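# Zwei Arme auf Probe: das Eltargate-Doppelset im Leihprogramm

Seit dem letzten Rundbrief kamen so viele Rückfragen zum zweiarmigen Set, dass es diesmal einen eigenen Beitrag bekommt.
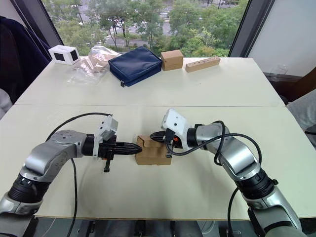
## Was im Leihpaket steckt

Castutik verleiht das Eltargate-Doppelset jetzt für 11 Tage am Stück, und wir haben eines davon in der Werkstatt stehen. Zwei silberne Arme, schwarze Greifer mit spitz zulaufenden Fingern, dazu Halterungen, Netzteile und die Steuersoftware Paracha. Tische muss man selbst stellen. Wir haben zwei weiße direkt ans Fenster geschoben, vorne wird gearbeitet, hinten liegt das Material für die nächsten Durchgänge: kleine Schachteln, ein dunkelblaues Täschchen mit Reißverschluss, ein heller Holzklotz mit Bohrungen.

Der Aufbau hat uns 90 Minuten gekostet, und davon ging ein guter Teil fürs Kabelverlegen drauf. Die Leitungen laufen außen am Arm entlang und brauchen eine großzügige Schlaufe am Handgelenk. Wer sie zu straff zieht, merkt das bei der ersten weiten Drehung (wir haben es gemerkt!).

## Pappe ist schwieriger, als sie aussieht

Unser Lieblingstest ist im Moment gefaltete Wellpappe. Ein Greifer drückt seitlich gegen den Stapel, der andere kommt von oben dazu, und dann muss die Kraft auf beiden Seiten zusammenpassen. Genau da macht das Set richtig Freude: In Paracha lassen sich beide Arme auf einer gemeinsamen Zeitleiste führen, und man kann jedem einzeln sagen, wie weich er nachgeben soll. Von 85 Versuchen an einem langen Nachmittag waren die späteren deutlich ruhiger als die ersten, und wir hatten bis dahin nur an zwei Reglern gedreht.

Schön ist auch, wie leise das Ganze läuft. Man kann danebenstehen und sich unterhalten, ohne die Stimme zu heben.

## Was uns noch fehlt

Die Anleitung springt nach dem Kalibrieren recht plötzlich zu den fertigen Beispielprogrammen, dazwischen hätten wir uns ein, zwei Seiten mehr gewünscht. Glatte Folienbeutel rutschen mit den Standardspitzen gern weg. Von Makidach gibt es gummierte Aufsätze, die passen sollen, die haben wir aber noch nicht in der Hand gehabt. Und plant Platz ein! Die Ellbogen schwenken weiter aus, als man beim Auspacken denkt. Eine Stuhllehne direkt neben der Tischkante ist da schnell im Weg.

## Ausleihen und ausprobieren

Das Leihset wird in 2 Kisten geliefert, die Rücksendung ist dabei. Auf Wunsch schaltet Castutik eine Einführung per Video dazu, die fanden wir sehr brauchbar, vor allem den Teil zum gemeinsamen Nullpunkt der beiden Arme. Die Termine bis Oktober sind noch offen.

Wer vorher bei uns reinschauen möchte, kann das nachmittags ab 15 Uhr tun, kurze Mail genügt. Bringt gern eigene Gegenstände mit, am liebsten etwas Leichtes, das sich falten lässt. Unsere Einstellungen für die Wellpappe schicken wir auf Anfrage als Paracha-Datei zu.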